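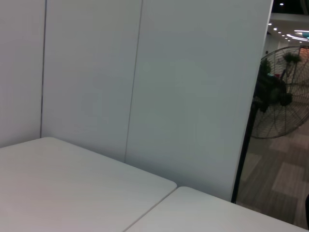
No. 51

When a settling pond fails, the first days belong to the engineers and the emergency services. The years that follow belong to the people downstream, and it is their experience that I wish to set down in this entry, in connection with the Khamphan dye works and the creek below it.

Readers of earlier numbers will recall the outline. The works discharged its rinse water into 3 unlined ponds above Breltow Creek. The lowest of these gave way at its eastern bank during a night of heavy rain, and the contents entered the creek a short distance above the public footbridge. The operator, Flaritz, had taken over the site and its permits from the previous owner and had continued to use the ponds under the terms it inherited. The state's review of those terms remains open, and I will not comment on it.

My concern is with the wells. There are 218 households on the registry kept by the Lower Breltow residents' association, and most of them draw their water from shallow wells within sight of the creek. The official sampling program covers surface water at six points. It does not cover private wells, which the law treats as the responsibility of the owner. A household that wishes to know what is in its water must therefore pay for a laboratory analysis, choose which compounds to test for, and interpret the result without assistance.

Pornthip Khunthong, whose property adjoins the creek at the second bend, has commissioned two such analyses. The first reported elevated chromium. The second, taken from the same tap in June, did not. She was advised by telephone that both results could be correct, as levels in shallow groundwater rise and fall with the water table. She has continued to buy her drinking water. 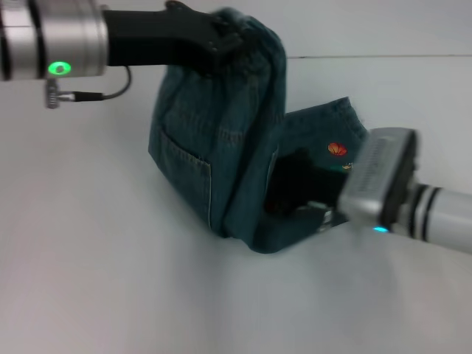 The difficulty is that a single sample has very little meaning, and a series of samples is beyond the means of most families on the registry. Holger Rustad, a retired hydrologist who has given the association a good deal of his time, has proposed a rotating schedule in which a small group of wells would be tested every month and the results pooled on a shared map. He estimates that a full year of readings would be needed before any trend could be stated with confidence. I have read his proposal twice and consider it sound, although I would prefer that the map show streets and not individual addresses. Several owners have expressed concern about the effect on the sale of their homes, and that concern deserves respect.

There is also the matter of the sediment. Dye residues and the metals used to fix them bind readily to fine silt, and the silt has settled in the slow water behind the old Valtetti weir. As long as the weir stands, the material is likely to remain where it is. The county's long-standing plan to remove the weir for the benefit of migrating fish was drawn up before the failure. I supported that plan in this space and I continue to support its purpose. However, I can no longer recommend that the work go forward until cores have been taken from the upstream side and the results published in full.

Cletus Ferreira has written to me to object that any delay will be used as a reason to abandon the removal altogether. He may be right. The grant attached to the project has an end date, and such grants are not easily renewed. My reply to him was that a release of stored sediment would do more harm to the fish than another few seasons of the weir, and he has kindly agreed to let me mention our disagreement here.

On the question of compensation, I can report only limited progress. Flaritz has offered to supply bottled water to households whose wells exceed the state limit on two consecutive tests. The cost of those tests would be borne by the household. Lamduan Jaidee, on behalf of the association, has asked that the company pay for the analyses and that the laboratory be selected jointly. A written answer has been promised.

Residents who have laboratory reports of their own, including reports that show nothing unusual, are asked to send a copy to the association. A clean result is as useful to Mr. Rustad's map as any other. Please note the depth of the well, if known, and whether the sample was drawn before or after any filter.

One correction to the previous number: the remarks on pond linings were credited to the county engineer. They were made by Chaiwat Wiriya, who spoke as a private citizen. I regret the error.

The association meets on Friday at the grange hall, and the sampling schedule is the first item on the agenda.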